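Zu Besuch in der Wäscherei Michalík

Ich war im Januar in Bruddale und hatte einen halben Tag frei, und weil ich nun mal ein Mensch bin, der sich für Mangeln, Bügeltische und Sortierwagen begeistern kann, bin ich zum Tag der offenen Tür bei Michalík gegangen. Die Wäscherei gibt es seit 1949. Von der Straße aus sieht man nur ein langes Backsteinhaus und einen Schornstein, aber kaum geht die Tür auf, riecht es nach Seife und heißer Baumwolle - herrlich!

Empfangen hat uns Roya Moradi, die den Bereich Sortierung leitet und sehr schnell spricht (ich musste zweimal nachfragen, was ein Postensack ist: der Sack, in dem die Wäsche eines einzigen Kunden durch alle Stationen wandert). Jeder Sack trägt eine Nummer. Meiner, also der, dem ich eine Weile hinterhergelaufen bin, war die 3101 und gehörte zu einer Pension am anderen Ende der Stadt. Bettbezüge, Handtücher, zwei Tischdecken mit Rotweinflecken. Frau Moradi hat die Flecken angeschaut und nur genickt.

Im Waschsaal war es so laut, dass man sich mit Handzeichen verständigt. Die große Waschstraße stammt von Wasent, und ich hätte ihr eine Stunde zusehen können. Interessanter fand ich dann aber doch den Raum dahinter, wo die Stücke landen, die nicht durch die Mangel dürfen oder sollen: Kinderwäsche, Bedrucktes, alles mit Borten und Säumen, die sich gern verziehen. Da wird am Tisch gelegt, Stück für Stück, und ich habe dort mit Abstand am längsten gestanden.
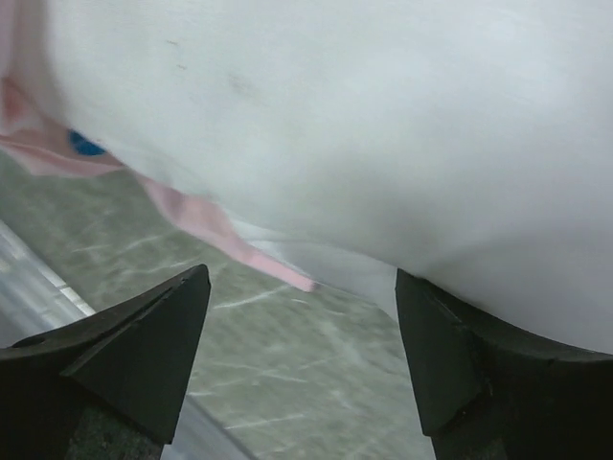
Weißer Stoff mit Rosa über der graugrünen Tischfläche, links blitzt etwas Blaues hervor.

Das Legen sieht so leicht aus! Amirhossein Ghaffari hat es uns vorgemacht: Saum suchen, Ecken zueinander, einmal mit der flachen Hand darüber, umschlagen, fertig. Dann durften wir selbst ran. Mein erstes Hemdchen wurde ein Dreieck. Beim vierten hatte ich immerhin zwei gerade Kanten, und Herr Ghaffari meinte freundlich, das könne man so in eine Schublade legen, wenn man sie schnell wieder zumacht. Weicher Stoff ist eben schwierig, er rutscht und bauscht sich, und wer zu fest zieht, hat gleich die nächste Falte drin. Gut zu wissen für daheim: Er beginnt immer auf der Seite mit der Borte und streicht von dort nach außen.

Danach ging es noch ins Lager. 162 Regalfächer, alle von Hand beschriftet, in einer Schrift, die ich sofort als Tapete nehmen würde. In einer Ecke steht eine alte Kaltmangel von Kanenura mit Holzwalzen, die nur noch an solchen Besuchstagen läuft. Ein Junge aus unserer Gruppe durfte kurbeln und wollte gar nicht mehr aufhören.

Zum Schluss gab es Tee und einen sehr guten Mohnkuchen in der Kantine. Der Eintritt war frei, für die Führung sollte man sich vorher eintragen, an der Tür ging es aber auch noch. Feste Schuhe sind sinnvoll, der Boden im Waschsaal ist rutschig. Und wer kann, nimmt die Runde am Vormittag, nachmittags stehen einige Maschinen schon still.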